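The Price of a Good Cause
Workplace charity challenges ask a lot of the people who join them. How much of it reaches anyone else?
By Meriem Naciri
27 November 2025

The email went out in June with the subject line "Are you in?" By then Rosalinda Espiritu already knew that she was. Her manager had signed up the whole department for the Maglaya Step Challenge, eight weeks of walking in aid of kidney patients, and had copied everyone's names onto a team page with a smiling cartoon shoe beside each one.

"I've got nothing against kidneys," says Espiritu, who handles freight claims. "My uncle was on dialysis. I just would have liked to be asked before I was a shoe."

She walked. She also paid the $8 registration fee, bought the team T-shirt and hit up her sister for a pledge. When the challenge ended, the company's internal newsletter announced that 489 employees had taken part and called it a triumph. The newsletter left out how much money had gone to the clinic.

I started asking about that figure because I had done one of these challenges myself, at another company and for another disease, and had come away with a water bottle and a vague sense of virtue. I wanted to know what the water bottle cost.

The answer depends on who you ask. Maglaya is a small charity that pays for rides to treatment and for a night nurse line. It doesn't run its own challenge. It licenses its name to Randura, an events company that supplies the app, the shirts, the team pages and the cartoon shoes. Randura takes its costs out of registration fees and merchandise, and passes along the rest together with the pledges.

Jomar Lumanlan, who manages partnerships at Randura, told me that 74 cents of every dollar collected last season went to the charity. I asked whether that included the shirts. It didn't. Shirts are "a participant purchase," in his phrase, and sit in a separate column. I asked what the number would be with the shirts put back in. He said he would get back to me, and after two reminders he sent me a brochure.

To be fair to Lumanlan, a clinic with a tiny staff can't build an app, and a check for 74 cents on the dollar beats no check. Mylene Gatchalian, Maglaya's director, made that point to me before I had finished my question. She has heard it before.

"People want us to raise money for free," she says. "Then they want a text reminder, a leaderboard and a medal. Somebody has to make the medal."

Gatchalian says the challenge pays for most of the ride program, and I believe her. What I have more trouble with is the second claim printed on every poster, that the challenge "raises awareness." Awareness of what? Espiritu's team page had a countdown clock, a step total and a discount code for insoles. To find out what kidney disease does, or who should get tested for it, you had to click through to a page that, when I tried it, was still showing last year's dates.

Ayodele Idahosa coordinates patient support at Tultura, a family resource center that refers people to Maglaya. He doesn't mind the walking. He minds that it has swallowed the rest of the calendar.

"We used to have a table at the bus station with two nurses and a blood pressure cuff," he says. "Very boring. No shirts. People stopped because they were waiting for a bus anyway."

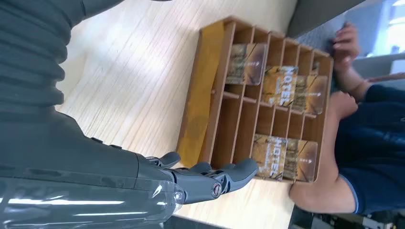 A robotic hand reaches toward a compartmented tray on a wooden tabletop.

The table was dropped when its sponsor, a software firm named Skilia, moved its giving budget over to the challenge. Skilia's spokesperson called the switch "a chance to engage our people." Its people, as far as I can tell, were engaged already. They had jobs.

Idahosa has asked for the table back twice. He needs the nurses for 78 hours a year and a place to park the van. Gatchalian told me she would like to see it return too, if a sponsor came forward, and that sponsors prefer something with photographs of employees in it.

Espiritu has been told that sign-up for the next challenge will be "opt-out." Her sister has offered to skip the pledge page and mail a check straight to the clinic. Neither of them is sure yet whether that will count toward the team total — or whether her manager will ask.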